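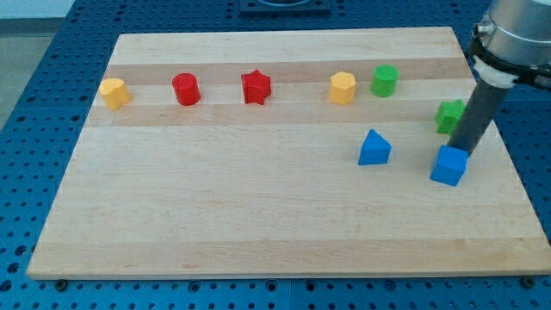 Okeo arcade cabinet, pre-opening check, 01/11/2025

Power cord and plug: OK. I ran my hand down the whole thing, no nicks.
Back panel locked: OK, but that key sticks like crazy!
Vent fan: noisy. Still moving air, so I'm passing it for now.
Coin door: FAIL. Sharp corner on the left, I taped it, needs a file.
Joysticks: OK on both. Player 2 is a bit loose (I like it that way, but tighten it).
Leveling feet: redo, she rocks when you really get going.
Play counter: 933, was 765 in July.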